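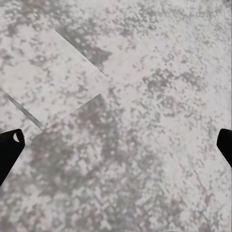
*Slide 1 – speckled gray on speckled gray. Leave up while people sit down.*

**Kitchen counters that last: what I'd tell a friend before they sign**
Oona Kiiskinen, home owners evening, 2023-05-03

40 min plus questions. Water on the lectern. Mic OFF until Suominen is done with the fire exits bit.

## Opening (3 min)

- Hi, thanks for coming out on a weeknight
- Who I am: 16 years measuring, cutting, fitting counters. First at Vellurska, now on my own
- Not selling anything tonight. No brochures in the bag
- Ask the room: who is redoing a kitchen this year? Who has already paid a deposit? (be nice to the deposit people)
- Point at slide 1. Speckle is the pattern I get asked for most. Find the panel, upper left. Only the thin dark outline gives it away. Come back to this when I do seams

Story: the Amen Street kitchen. Couple picked a counter from a sample the size of a playing card. Pretty sample. Full slab came, had a big cloudy patch right where the sink goes. She cried in the driveway. Supplier would not take it back, it was cut already. Pause here. Don't rush it.

Point of the story: see the whole slab. Go to the yard. Put your name on it with tape.

## Part 1 – what it's made of (8 min)

Go fast, most of them have read this online.

**Granite**
- Real stone, each slab different
- Takes heat well. Still use a trivet, a hot pan on one spot can crack it near a cutout
- Needs sealing, some kinds more than others. Drop of water test: leave it ten minutes, wipe, is there a dark spot? Then seal
- Light ones drink oil. Say this twice

**Quartz (the made kind)**
- Stone bits and resin pressed together
- Same look slab to slab, mostly. Ask for the same batch anyway
- No sealing
- Does NOT like heat. Resin goes yellow or white, can't be sanded out. I get this call every winter, slow cookers mainly

**Terrazzo**
- Chips set in cement or resin. Old school hallways
- Heavy. Check the cabinets first
- Cement type needs sealing and hates vinegar
- Can be ground down and polished again, which is why the old floors still look good

**Laminate**
- Don't be snobby. My own kitchen is laminate!
- Cheap, light, a weekend job
- Weak spot is water at the seams and by the dishwasher. Steam comes up, edge swells
- Run a bead of silicone on the underside edge over the dishwasher

**Concrete**
- Will get hairline cracks. If that would bother you stop here
- Poured in place or cast in a shop, shop is better
- Wax or sealer, over and over

Skip marble unless somebody asks. Somebody will ask. Answer: yes it's lovely, yes it will stain, lemon juice leaves a dull ring in a minute or two.

## Part 2 – pattern and dirt (6 min)

This is the bit people laugh at, let them.

- Speckle hides crumbs. Also hides the puddle, the coffee grounds, the ant
- Plain dark shows every fingerprint and all the flour
- Plain white shows tomato but you can at least see when it's clean
- Mid tone with uneven pattern = easiest to live with day to day
- Tip: bring sample home, put it flat (FLAT, not leaned on the wall), sprinkle toast crumbs, look at it in the morning and at night with the lamp on
- Store light lies. Blue light in the showroom, yellow bulbs at home, whole diffrent color

If time: my mother and the lost contact lens. If not, drop it.

## Part 3 – seams and edges (8 min)

- Most kitchens have at least one seam. L shapes nearly always
- Ask to see the seam plan BEFORE cutting. On paper. With the sink and stove drawn in
- Don't let them run a seam through the sink cutout if there's any other way. Weakest strip in the whole counter
- Busy small pattern: seam disappears. Long veins: seam shouts
- Back to slide 1 here – same speckle on both sides, so your eye goes to the line. Filler color matters more than people think. Match it to the base color, the pale one, not the flecks
- Run your fingernail across a finished seam. Should slide. If it clicks, ask them to fix it before they pack up the van

Edges:
- Square edge looks sharp, chips easy
- Small rounding is kind to hips and to plates
- Fancy profiles cost extra and collect grease. My opinion only
- Overhang: a bar overhang needs brackets. Kids climb. Adults sit on it at parties

## Part 4 – money (7 min)

Figures are from one real job, Cidero cottage, small galley. They said I can share.

- Whole slab quote on first visit: looked fine
- Then came the extras. Sink cutout, tap holes, take away the old top, stairs fee (yes, stairs)
- Extras alone came to 1147 dollars
- None of it was hidden exactly, it was all on page two
- So: read page two

What to ask, say slowly so they can write it down:

1. Is the template visit in the price?
2. Who pays if the slab breaks on the way in?
3. Do I get to keep the offcut? (good for a window sill, a pastry board, a shelf over the radiator)
4. Who reconnects the sink? Almost never the counter people. You may be two days with no water in the kitchen, plan for takeout
5. What happens if my walls aren't square. They aren't. No walls are

Deposit: half is normal round here. 100 percent up front, walk away. Walk, don't argue.

Remnants! Ask for the remnant yard. A bathroom vanity top can come out of somebody else's leftover. Last one I fitted cost the customer 53 dollars for the stone and the rest was my time.

## Part 5 – looking after it (5 min)

- Dish soap, warm water, soft cloth, dry it. That is the whole routine
- No bleach on stone. No vinegar on stone or cement
- Scouring powder, no, not even a little
- Oil stain on stone: baking soda and water, thick paste, cover with plastic wrap overnight, scrape off with something plastic. May take more than one go
- Chips: small ones can be filled. Keep the chip if you find it! Tape it in an envelope inside the cabinet door
- Cutting board always. The stone wins, the knife loses
- Reseal when the water test says so, not when the calendar does

## Questions (rest)

Likely ones:

- *Can I put new counter over the old one?* Sometimes, on laminate over laminate. Check height at the stove and the window sill
- *Is it worth it before selling the house?* Not my field. Ask an agent, then ask a second agent
- *How long does it take?* Template to fitting, two to three weeks if the slab is in the yard. Longer over summer, everyone wants it done by the end of June
- *Do you do jobs yourself still?* Yes, small ones. Don't pitch. Card if they come up after

If it goes quiet ask the lady in front what color she's got now, always works

## Before leaving

- Samples back in the crate, granite at the BOTTOM this time
- Get the long cable from Suominen
- Tape measure – left it last time
- Text Cidero people thanks for letting me use the numbers
- Key goes back through the slot, side door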